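Unit 6: Grasping Transparent Objects

Lab groups work from the wrist view only. The target is a clear bottle lying on its side on a glossy tabletop. Start with the fingers fully open and the bottle in line with the gap between them. Log each attempt in the Dedomov sheet, failed ones included – 13 attempts per group.

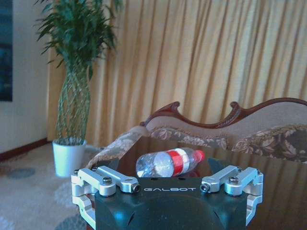

Why does the depth reading fail on clear plastic?
Most of the light passes through the wall or bounces away from the sensor, so the depth map has holes. Use the label and the cap as reference regions.

Reflections on the tabletop can produce a second, false cap. Reject any detection that falls below the table plane. Submit the log and your rejection threshold by Saturday, 48 lines of code maximum.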